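4.2 Where the baskets ended up

I should say straight away that I didn't plan to write a section on baskets. When Eamon Ó Dálaigh and I started looking at how shared tools get put away at Stirna, we were after the big stuff, the benches and cupboards and the long shelf everybody fights over. But the small test gear kept pulling us back to the floor, quite literally, and by the end of June I had more notes on plastic baskets than on anything else in the building (Eamon has been very patient about this).

The rule at Stirna is easy enough to say out loud. Meters live in a basket, the basket lives on its shelf, and you bring it down when you need it. What people really do is bring the basket down, put it on the floor beside them and treat the concrete around it as a sort of extra table. I did it myself within a day of arriving! Once a basket is on the floor, the patch next to it starts to count as "put away" in people's heads, and you hear them say a meter is "in the basket" when it is lying a hand's width off. We called this patch the apron, and Figure 3 shows the kind of thing we mean, with one meter in the basket and several more outside it.
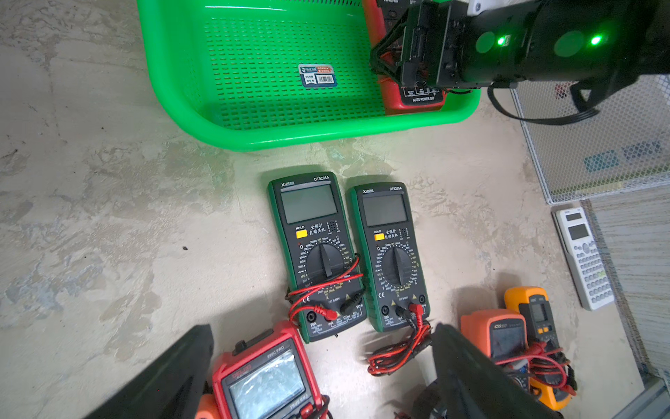 Figure 3. Green basket and its apron at Stirna. The red multimeter is inside, against the side; the two green DT9205A meters are on the floor.

I find the red one the more interesting of the lot. It is in the right place by anyone's rule, yet it is mostly hidden, and if you came in looking for a meter in a hurry I'd bet you would pick up a green one off the floor. Several people told us the same thing in the interviews: they like the apron, they can see what's there, and they don't have to bend over a rim and rummage. One person at Flotwood, our second site, went so far as to say that a basket is "for carrying, and the floor is for finding", and I have been quoting it at people ever since.

We asked 30 people across the two sites to tell us where a meter should go at the end of a job. All but three said the basket. We then asked where they had left the last one they used, and eight of them said the floor next to it, quite cheerfully, with no sense that the two answers didn't match. I don't think they were being careless. For them the apron belongs to the basket in the way a doorstep belongs to a house, and our form only gave them "in" or "out" to choose from.

So we changed the form. From the second round on there were boxes for "in", "beside" and "elsewhere", and the arguments between Eamon and me over how to code things got a good deal shorter. We still disagree over leads left trailing across a rim, and those cases are marked as unresolved in the tables for both sites.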